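3.2. Reglas de operación para tareas con electrodomésticos

Las reglas que se describen en este apartado se redactaron para el puesto bimanual de Irivari y se aplican a todas las demostraciones en las que interviene un aparato conectado a la red. Parten de la norma interna de Kashyap para manipulación de utensilios, que no contemplaba puertas abatibles ni superficies calientes. La tarea de referencia es la manipulación de una bandeja metálica con dos salchichas ensartadas en brochetas de madera frente a un horno de sobremesa.

La primera regla fija el orden de intervención de los brazos. Mientras uno sujeta o toca la bandeja, el otro solo puede acercarse a las brochetas por el lado de los palillos. El contacto con el borde delantero de la bandeja está permitido; el contacto con el fondo acanalado se anota como incidencia menor. La velocidad máxima del extremo de la pinza se limita a 100 mm/s dentro de la zona de trabajo y a 200 mm/s fuera de ella.
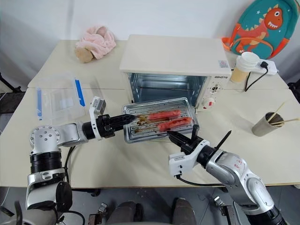 Figura 4. Manipulación de la bandeja con ambos brazos delante del horno abierto.

La segunda regla se refiere a la puerta. Toda demostración que incluya introducir o retirar alimento debe registrar por separado tres estados: puerta cerrada, puerta en movimiento y puerta abatida por completo. En la versión inicial del protocolo los dos últimos compartían etiqueta, y al revisar las anotaciones de febrero se vio que los anotadores resolvían los casos intermedios de manera distinta. Con la puerta abatida, ningún brazo puede apoyar carga sobre el cristal. Si se coloca un soporte bajo el borde de la puerta, su posición se anota antes de empezar y no se modifica durante el episodio.

La tercera regla trata de los objetos ajenos a la tarea. El protocolo no exige una mesa despejada. Exige que lo que haya sobre ella quede inventariado en la ficha del episodio y que ningún objeto textil se encuentre a menos de 30 cm de la abertura del horno cuando este vaya a encenderse. Los cables de alimentación deben quedar fuera del recorrido previsto de las pinzas – los de los propios brazos se revisan aparte, según la lista de comprobación de Stivel.

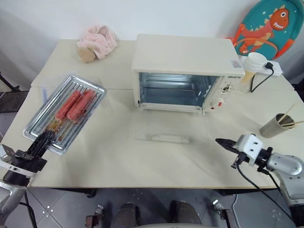 El agarre del borde de la bandeja se considera válido cuando la bandeja no gira más de 9 grados respecto a su orientación inicial. El valor se tomó de los ensayos previos con el soporte Berkadeck y no se ha vuelto a ajustar. Por encima de ese giro el operador abre la pinza, retira el brazo en vertical y repite la aproximación. No se admite corregir la orientación empujando con el segundo brazo, aunque varios operadores lo hacían de forma espontánea en las primeras sesiones. Los episodios con esa corrección se conservan, pero con una marca propia, y no se emplean en el entrenamiento del modelo base.

Queda por definir el criterio de parada. La norma de Kashyap obliga a detener ambos brazos ante cualquier contacto no previsto, lo que en esta tarea resulta demasiado estricto: un roce de los dedos con el canto de la puerta interrumpiría episodios por lo demás correctos. Se adoptó una solución intermedia. El roce sin desplazamiento visible del objeto se anota y el episodio continúa. Si el horno o la puerta se desplazan, la parada es inmediata y el operador no reanuda hasta que una segunda persona haya comprobado la mesa.

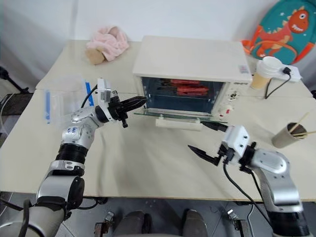
Grupo de Manipulación Bimanual – Área de Normas y Buenas Prácticas, Irivari

La aproximación a la puerta abierta se hace con la pinza cerrada cuando el brazo va a empujar, y con la pinza abierta solo si está previsto un agarre. La distinción figura en la hoja de instrucciones y el revisor la comprueba en las imágenes de la cámara de cabeza. La revisión de cada lote corresponde a una persona que no haya operado los brazos en él. Gleice Bittencourt redactó la plantilla de revisión, que recoge el estado de la puerta, la posición de la bandeja, las incidencias de contacto y el inventario de la mesa.

Las discrepancias entre operador y revisor se resuelven sobre el vídeo completo del episodio. Cuando persiste la duda, prevalece la anotación del revisor y el motivo se recoge en el campo de observaciones. Las modificaciones del protocolo entran en vigor al comienzo de un lote nuevo, nunca a mitad de uno abierto.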